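Drarkstead Facilities Forum > Automation > Household tasks: current readiness

hmorin_facilities
The working group requests members' views on whether automated arms may be assigned routine chores in our residential units before May. Battery replacement in remote controls is the first task under review. Nelthorpe has 500 units.

dredik_ops
Our department does not support assignment at this time. In our own trial, 7 of 20 attempts required staff to finish the work. Folding and wiping were no better.

Vishwakarma_K
I respectfully disagree. Thirteen unassisted completions is a reasonable basis for a supervised pilot — provided that staff remain present.
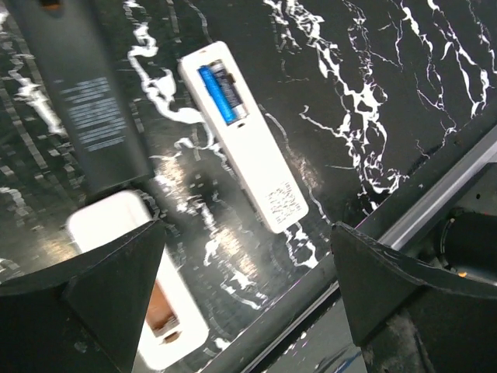
Remote control with battery compartment open, two AA cells in place.

dredik_ops
Small covers remain our principal concern. A resident completes this task in around a minute.

hmorin_facilities
Both positions are noted. Harpreet Morin will accept written comments until 5 p.m.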